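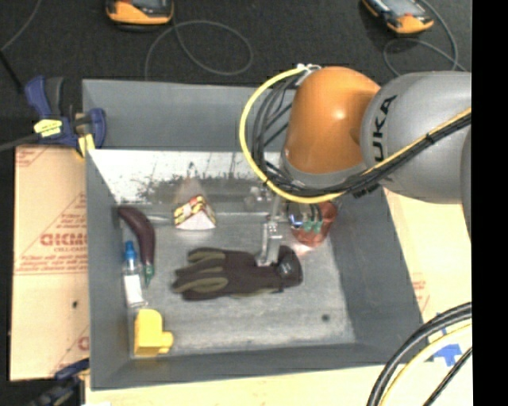 Große graue Kiste, Stand Mittwochmittag. Handschuh und der rötliche Behälter.

Mittwoch, 13. August 2025

Kisten durchgesehen, endlich. Die große graue zuerst, weil die nachher nach Bostodley rüber soll.

Boden ganz schön abgenutzt, blankes Grau. Hinten der helle Streifen ist verschrammt, am schlimmsten in der Mitte. Mit Spüli und Schwamm drüber — geht nur zum Teil runter. Dunkler Punkt vorne rechts am Boden: kein Loch, hab mit dem Finger gefühlt. Bleibt so. Isopropanol erst wieder da wenn Sestuslow liefert.

Handschuh: dunkel, olivgrüne Einsätze an den Fingern, breiter Bund. Der zweite dazu fehlt. In der Schublade unter der Werkbank nachgesehen, nix. Im Januar lagen noch beide bei den Gartensachen, laut Liste. Wer ihn hat bitte zurück ins Regal, Fach 8. Einzeln wegschmeissen will ich ihn nicht, ist ja sonst noch gut.

Behälter durchscheinend kupferrot, nach unten schmaler. Kommt zu den anderen durchsichtigen Sachen, Fach 5. Bitte nicht in die Spülmaschine, der letzte war danach milchig. Hand, lauwarm.

Etiketten: 70er Rolle ist leer. Bei Cisneros gibts nur den Karton mit 2.000 Stück, viel zu viel, aber egal — bestellt.

Offen:
zweiter Handschuh
Streifen nochmal mit Isopropanol probiren
Liste für Barnance abtippen (die vom Januar nicht mehr nehmen, da stimmen die Fächer nicht)
Deckel für die große Kiste? passt der vom Keller? messen

Kleine Kisten schaff ich heut nicht mehr. Morgen früh weiter, fang links oben an.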